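Fruit on the long table

Right, a gallery page at last! I've been promising one since August, when we moved the dining table to its new spot and I got rather carried away with dressing it. The white cloth came first (the one with the curly writing on it, a bit soppy I know, but I love it) and then the tile-patterned runner, which I found in a little shop in Cornard and carried home on the bus like a rolled-up treasure map. It's all reds and oranges and teals, and for a while I worried it would fight with everything I put on it. Then I bought the green plate.

The plate is from Trelum and it is LIME green, there's no polite way of putting it. My family groaned. But put oranges on it and it sings! I paid 10 pounds for it and I'd have paid double. I did look at a very tasteful grey one from Pravum for 70, and I'm so glad I walked away.

As for what goes on it, I like small things that roll about together, so mandarins, little green tomatoes, that sort of thing, with an apple or a pear for a bit of bulk. The tomatoes I leave out until they colour up, and then they get eaten with salt over the sink before anyone else notices. The mandarins go even faster. I get mine from the Saturday-style stalls behind the Ding car park, where they let you pick your own, and I always go for the ones with a bit of stem left on.

Click through for the three I liked best.

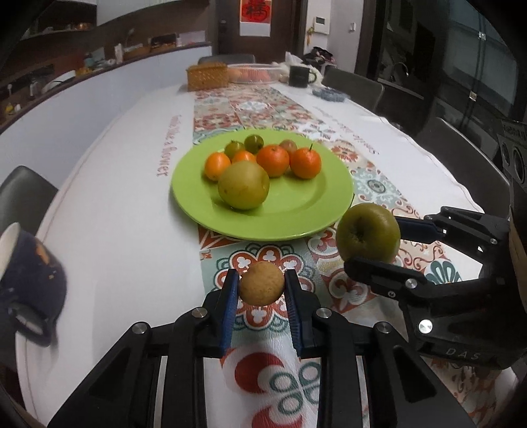
Mandarins and a big yellow-green pear on the plate. Look how well they go with the runner!
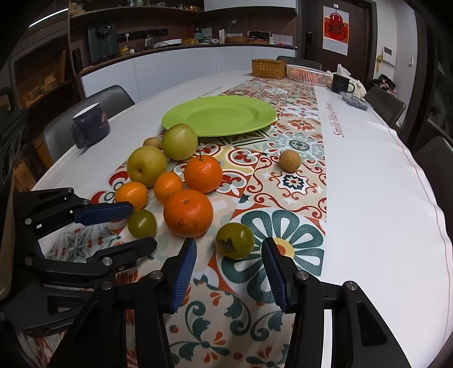

Plate empty, fruit out on the tiles. I'm very fond of that pale Asian pear. 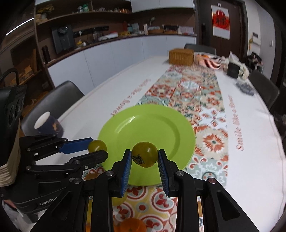
Little green tomatoes, and the "Smile like a flower" writing on the cloth.

Does a printed runner like this need ironing?

Mine gets a quick going-over on the back with a cool iron while it's still slightly damp, and then I roll it round a cardboard tube so it doesn't crease in the drawer.

We use cookies to remember your settings and count visits. Accept all | Manage choices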